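4. Gathering the Examples

4.1 Why we did it this way

I'll be upfront about my bias. I like demonstrations collected by people, in simulation, with a person steering every motion from start to finish. Annelies Haslinger, who built most of our collection setup and did a big share of the steering, would rather have a planner generate them overnight while she sleeps. We went back and forth on this for most of March, and the dataset in this paper is what came out of that argument (I won, mostly, and she has been very gracious about it).

The full set holds 2710 demonstrations. We call it Zatthorpe, after the folder name it had on day one and never lost. Every demonstration is a household task with a written instruction, a stream of joint positions, gripper commands, and views from the wrist and from higher up on the robot. The homes are all simulated. We have 122 room layouts, and we shuffle wall materials, floor colors, furniture and the prints on the walls between them, so that a policy can't get away with learning that the orange canyon picture means "turn left." An early version of our policy did something very close to that, by the way. It had learned one layout by heart and fell to pieces as soon as we changed the walls.

4.2 Starting poses and the boring parts

Our first rule for operators was to leave the boring parts in. When I started out, I trimmed every demonstration so it began a moment before the grasp, which felt tidy and saved a lot of disk. The trained policy was then great at closing its fingers and hopeless at getting anywhere near the thing it was supposed to close them on! So now the recording starts as soon as the instruction is shown, open jaws and plain walls and all, and we train on those stretches with the same weight as everything else.

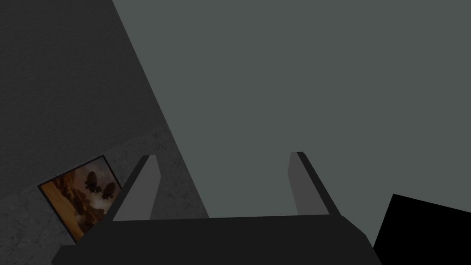
Figure 1. Wrist view with the jaws open and no object held.

Why keep stretches of a recording where the gripper isn't touching anything? They teach the policy how to search and approach, and without them it only knows what to do once an object is already between its fingers.

The starting pose is drawn at random inside a box we picked by hand. I tried wider boxes, and the operators hated them. Arms would begin folded behind the body or pointing at the ceiling, and people spent ages just untangling themselves. We settled on something narrower and gave up a bit of variety for it. If you're building your own set, I'd suggest asking your operators about this before you ask your optimizer.

4.3 Two arms, one person

Steering two arms at once is hard, and I was bad at it for a long time. Our interface (the operators call it Proretti, and I've stopped correcting them to the official name) maps each hand to one arm and puts the base on a foot pedal. New operators nearly always forget about one arm completely while the other does all the work. We let them. We found that scolding people about the idle arm gave us strange, twitchy motion where they wiggled it now and then just to show they remembered it, and the policy picked up the wiggle right away.

What we do ask for is that the idle arm stays somewhere sensible when the base is moving. Tight rooms are where this matters, with walls and partitions close by and not much space to swing a wrist around. We also record the view from up on the body during all of this, tilt included. I was tempted to level those views out in software, but Annelies talked me out of it, and she was right. The policy has to act on whatever view it gets, and a neatly leveled picture at training time would have been a lie at test time.
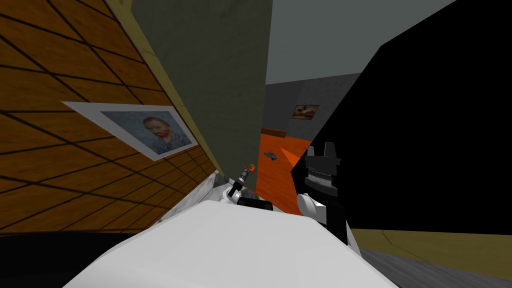
How long does a new operator need before the recordings are good enough to train on? Most of ours needed two practice sessions, and we threw away everything recorded during those.

We kept an eye on fatigue as well. Nobody steered for more than 200 recordings without a full review of their recent work, and that review caught more trouble than any automatic check we wrote. Tired operators don't crash more often, oddly enough. They get slow, and they stop and think in midair, and the policy learns to stop and think in midair too -- only it never finishes thinking. We ended up cutting pauses longer than 3 seconds, the single exception to the leave-it-all-in rule from Section 4.2.

4.4 Grasps

This is the part I care about the most, so bear with me. For each object, we wanted more than one way of holding it, and for long tapered objects in particular we wanted grasps at the thin end as well as at the thick one. Operators left to themselves go for the middle every time. It's comfortable, it balances, and it makes for a very dull dataset. So the instruction screen sometimes adds a hint such as "hold it near the narrow end," and Figure 1's open jaws then have to line up with a much smaller target than people are used to.

Narrow-end grasps failed a lot at first. The object would tip, or spin between the fingers, or shoot off across the surface like a bar of soap. We kept a portion of the failures, labeled as failures, and used them to train the little success checker described in Section 5. Almost all of the rest went in the bin.

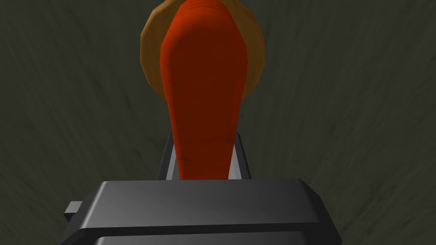

The finger gap turned out to be the most useful signal for sorting good grasps from bad ones. We log it at every step, and once the fingers have stopped closing, a steady gap that isn't zero usually means something is being held. It's a crude test, and it gets fooled when a finger jams against a shelf or a tabletop, so a second person looks over every recording that passes. I did a good chunk of that looking myself, mostly in the evenings, with the Wieser playback tool running at double speed.

Labels were written after the fact by someone other than the operator. We tried it the other way around, and people described what they had meant to do. One operator wrote "placed the pan gently" on a recording where the pan goes through the air. Splitting the two jobs fixed this, though it slowed us down, and I still have a backlog of unlabeled recordings from the last round that didn't make it into this version. The split between training and held-out layouts is listed in the appendix, and the held-out ones were never shown to the operators during practice.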